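4. Hanging Storage for Light Utensils

4.1 The claim and where it comes from

Advice on small kitchens has long favored getting things off the counter and onto hooks. The mug tree is the cheapest way to do it. It needs no drilling, it takes up little more room than a saucer, and it can be moved when the cook moves. In the last few years the advice has widened. Mug trees are now recommended for spoons, spatulas, measuring cups, tea strainers and, in one leaflet we collected, scissors. We looked for evidence behind this and found little.

The strongest version comes from the Plerkitz household guide, which says that a utensil kept on a hook is "always quicker to put away" than one kept in a drawer. No measurements are given. The Mundmont survey is often cited in support, and it does cover 652 households, but it asked people whether they liked their storage. It did not ask how long anything took, or whether the hooks were being used as meant. People who buy an organizer and keep it on the counter are likely to say they like it. Those who gave it away were not in the sample.

A second line of support is the Yook trial, usually quoted as having recorded 1,000 put-aways. The number sounds large until one reads the methods page. All of them were done with mugs. A mug has a wide handle made to take fingers, and a hook goes through it without much care. Nothing in that trial tells us what happens with a thin, light tool whose only opening, where it has one, is at the end of the handle. The result has been carried over to utensils by later writers as though the object made no difference.

We think the object makes most of the difference, and the rest of this section sets out why.

4.2 The stand

A mug tree is a pole with arms. The arms are usually set in a ring or in a spiral, and they curve upward so that a loaded mug slides back toward the pole and stays there. This curve is what makes the design work for mugs. For a narrow utensil the same curve is a nuisance. The tip of the hook has to be found first, from above or from the side, and the handle then has to be turned to follow the bend.

Arms that are grouped close together at the top of the pole make matters worse. With a mug in the hand, the neighboring arms hardly matter, as the body of the mug pushes past them. With a flat or narrow handle there is always a chance of catching the wrong arm, or of going between two. Product drawings tend to show the stand from the side with the arms neatly spread, which is the view the cook almost never has. Standing at a table, one looks down on the hooks and sees them as a cluster.

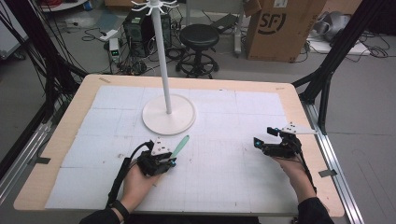

Height matters too, and it gets even less attention in the guides. A stand that is comfortable on a low table puts its hooks near the chin of a short person when it is moved to a counter. Markow gives a recommended counter height for hanging organizers but does not say whose height it was worked out from, and the same value has since been repeated by others without the question being raised. We would not rely on it.

There is also the base. A round, flat base is stable against a straight downward load. It is less stable against a sideways pull at the top of a tall pole, which is what a badly hung utensil gives it when someone tugs to see if it has caught. Heavy ceramic mugs help here, as they weigh the stand down. Light utensils do nothing for it. An owner who clears off all the mugs and hangs only spoons has removed most of the weight the stand may have been counting on.

4.3 The utensil

The second half of the problem is the thing being hung. We use "light utensil" for any long-handled kitchen tool that can be held easily between two fingertips. Within that group the shapes vary a good deal, and the guides treat them as one.

Three features seem to us worth separating. The first is whether there is a hole or loop, and how large it is next to the hook. Many cheap utensils have a hole that was sized for a nail or a thin rail, and a rounded hook arm will go in only part of the way. It looks hung and it comes down when the table is bumped. The second is where the weight lies. A tool with a broad working end hangs with that end down and settles quickly, while one with its weight spread along the handle swings longer and may turn. The third is how the tool is picked up to begin with. A utensil lying flat is naturally taken by the middle of the handle, and this is a poor place to hold it if the end of the handle has to be steered onto a hook. So the hand shifts, or the tool is passed to the other hand, and the time saved by not opening a drawer has started to drain away.

That last point is where we part company with the Plerkitz guide most plainly. Its authors count one action for hanging and three for the drawer (open, drop, close). The count is fair to the drawer and generous to the hook. Picking up, turning upright, lifting to height, finding the arm and letting go are separate things, and a person who is tired or in a hurry will notice each one. A crock on the counter would beat both, and the guide leaves it out.

We do not say that hanging a utensil is hard. An adult with good sight and steady hands will manage it nearly every time. Our complaint is with "always quicker," and with the habit of treating a tool as stored once it is somewhere near its hook. Between holding a spoon upright beside the pole and having it safely on an arm there is a stretch of careful work, and it is this stretch that the published figures skip.

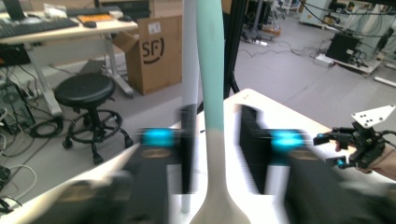 Mercedes Restrepo objected to an earlier draft of this section on the grounds that we were judging a habit by its first week. In her view the fumbling we describe fades once a person always uses the same arm for the same tool, and a fair comparison would begin in March if the stand was bought at New Year. She added that drawers also have a learning period, which everyone has forgotten because they went through it as children.

The objection is a reasonable one and we have kept it in view. It does depend on the same arm being free each time. In a shared kitchen it often will not be, and on a round stand that can be turned by anyone who brushes against it, "the same arm" is not a fixed place. A wall rail would meet her point better than a tree does. We accept that practice helps. We have seen no data on how much, from her or from anyone else, and the guides do not mention practice at all. If the benefit appears only after some weeks, buyers should be told so.

4.4 What counts as put away

Part of the disagreement in this area comes from loose wording. Mundmont counts an item as stored if it is "on or at" the organizer, and this would include a spatula leaning against the base. Yook counts any item touching a hook when the hand leaves it. Under the second rule a utensil that falls a moment later has still been stored. Neither rule seems to us to match what a person means by putting something away.

We suggest a stricter rule. A utensil is put away when it hangs from one arm, clear of the table, with no hand on it, and when it can be taken down again without moving anything else. The last condition is the one most likely to be dropped, and we would ask that it be kept. A crowded stand from which the wanted spoon can be freed only by taking off two others is a worse drawer.

The rule can be checked by eye, without instruments. It can be partly checked from a single still, though a still cannot show whether the item later stays put or how it got there, and we ask readers to treat Figure 4 with the same caution we have urged on others. 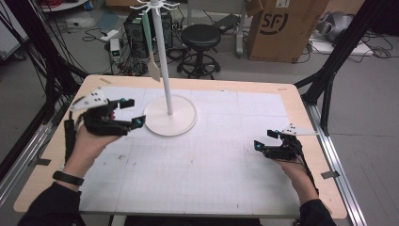 Figure 4. Pale green and cream utensil hanging from an arm of the white stand, to the left of the pole.

4.5 Limits of the present argument

Most of this section is criticism of other people's evidence, and we have little of our own to put in its place. We can say that the 652 replies and the 1,000 put-aways do not bear on the question they are used to answer. We cannot say that the answer, once somebody looks, will go our way. It may be that a tree with fewer arms, set farther apart and on a heavier base, would suit light utensils well. The makers could find out at small cost.

A useful trial would compare four storage methods (drawer, crock, wall rail, tree) with the same utensils and the same people, and would record drops as well as times. It should run long enough to settle the point about practice. It should include people with limited grip, for whom the arm-finding step is likely to weigh more heavily, and it should report the tools separately instead of giving one average for the whole set. Until something of the kind exists, we would leave mugs on the mug tree and treat the wider advice as a matter of taste. Section 5 takes up rails and magnetic strips, where the claims are more modest and the evidence, though still thin, is at least about the right objects.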